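Pendetley Reuse Store – progress report to the Darkell Fund
January 2024
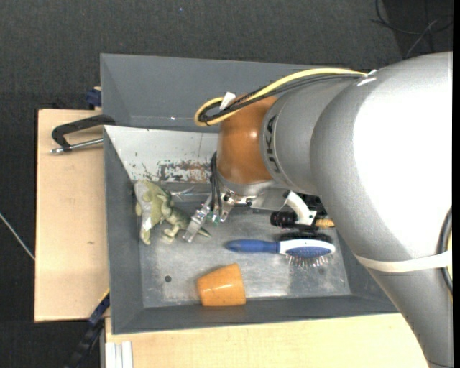 Grey metal sorting bin on the wooden table, with a hairbrush and a toy inside.

The grant covered two pieces of work: sorting the backlog of donated household goods, and fitting out the back room so that sorting can carry on through the year.

Sorting
We have now been through 2,548 items. Small things go into shallow metal bins first and are then split into toys, toiletries and grooming, kitchen, and mixed. Hairbrushes and combs are only passed on if they come to us in sealed packs – the rest go for recycling with Koval. Toys are checked for missing parts and cleaned before they are boxed.

The mixed group is still too large. We have changed the labels on the boxes and will look at the split again in May.

Back room
The carpet has stayed, as replacing it would have used money set aside for shelving. Two shelving units from Fillura are up and in use. Some of the bins came to us second-hand and are marked with rust on the inside. They are sound, but we would like to replace the worst of them.

Spending
Shelving and boxes came in under budget by £100. We ask to move this sum to the bins line.

Still to do
Finish the toy boxes, clear the mixed group and send the next load to Koval.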